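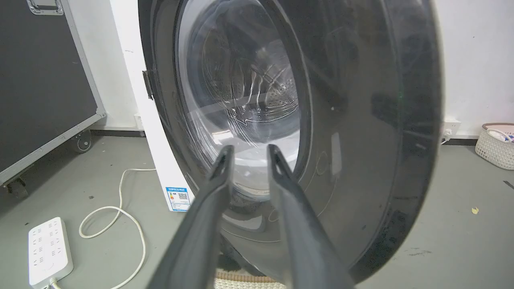 Laundry corner, Sunday, June 23, 2024

Came in on a Sunday to do the cloths and ended up doing the whole corner, so I'm writing it up while the last load spins. Long one, sorry Loïc.

State of things first. The white front loader is working again and I'd call it trustworthy (for cloths and aprons, I wouldn't put anything of mine in there yet). It had been smelling since February, a sort of pond smell, and we'd all got into the habit of adding more powder, which made it worse. Magdy Bensaid said as much weeks ago and I didn't listen, so that's one to him.

The gasket

Pulled the lip of the grey rubber back with two fingers and went round the whole fold with an old toothbrush and warm soapy water. Start at the top and work down both sides, then do the bottom last, where all the muck ends up. Got out a fair amount of grey fluff, a length of waxed thread, a bent washer and half a pencil! The pencil I can't explain. The rubber itself is fine, no splits that I could feel, and the spots that I took for mould came off with the brush except for a few near the bottom. I've left those alone. Bleach is what finished off the seal on the old Gelitz machine and I'm not going through that again.

Glass and drum

Door glass had a greasy film on the inner side. Vinegar on a cloth, then clean water, then a dry cloth. Much nicer to look through now, you can see all the little holes in the drum. I felt round the drum with my hand for anything sharp (thinking of the apron that came out with a pulled thread) and found nothing, so either it was the bent washer or it was the apron.

Filter and drawer

Filter is the usual misery. Towel down, shallow tray, undo it a quarter turn at a time and let it dribble. Two trays' worth. More fluff, one button. The thread on the filter cap is a bit chewed so please don't force it, if it won't go in straight take it out and try again. Drawer came out and went into the sink to soak, and I scraped the caked powder out of the slot behind it with a lolly stick.

Then an empty hot wash, nothing in it but a scoop of soda. The pond smell has gone. I stuck my whole head in the drum to check, so that's a proper test.

Loads

Load 1: shop cloths, the thin ones. Fine.
Load 2: aprons, inside out, ties knotted together so they don't wrap round everything. Also fine, and the knots came undone easily enough.
Load 3: the thick floor cloths from Erkden. Still going as I write. They hold a stupid amount of water and I expect the machine to sulk about the spin. I've kept the load small and set it to 1500, and if it starts walking I'll drop it.

The detergent is the Wikix powder and I've written the new amount on the lid in marker: half a scoop. Half! I know it looks mean. The old full scoops are what we were chipping out of the drawer.

Floor and the rest

The woven mat in front of the machine got taken out and beaten over the railing, and a good half of the floor came out of it. I like having it there, it saves your knees when you're loading, but it slides on the concrete. Carnegie sell a rubber underlay by the metre and I'd like to get a piece, does anybody object?

Swept up to the wall and mopped. The specks in the concrete are in the concrete, I had a go at several before I worked that out. There are scuffs too that I didn't manage to shift, and I've stopped minding.

The black flight case next to the washer is on castors, so it's no trouble to roll it forward for sweeping and roll it back. Leave a hand's width between it and the machine, please. On a hard spin they knock together and the noise goes right through the building.

The one thing I'm not happy with is the white power strip on the floor. It's in the laundry corner, and I had a tray of filter water in my hands at the time, so you can imagine. I'd like it up on the wall before the next big wash. Loïc Arnaud has the brackets left over from the bench job, I think there were 14 in the box and we only need a couple. Washer stays on its own wall socket whatever happens, no plugging it into the strip.

Still to do

Ask Magdy if he has a spare filter cap, his machine at home might take the same one.
Measure for the underlay.
Brackets, see above.
Try the last gasket spots again with bicarb paste, left on for an hour.
Door stays open between washes. All the way open, so the seal can dry out.

Later: Erkden cloths finished. It didn't walk, though it did hum. They're over the rail by the back window and will need till tomorrow, so don't fold them if they still feel cold.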